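About Mernesen

We help small laundries and linen firms work out which robots to buy, what they'll cost, and what can wait a year. We love this stuff! Jeans, a printed cloth, a basket and a pair of arms make a good first test before anyone signs an order.

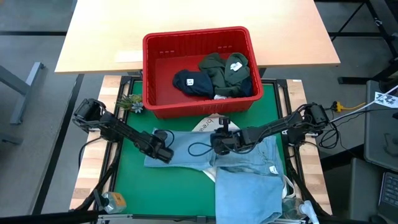
Planning your budget

Yolanda Carretero starts with your floor space and your spending limit, whether that's £600 for a trial or £2000 for a full plan. Big patterned sheets get their own line 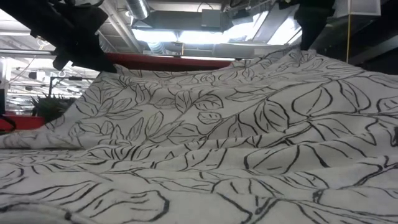

and so do spares, training and cabling. Tamer Boutros checks every quote.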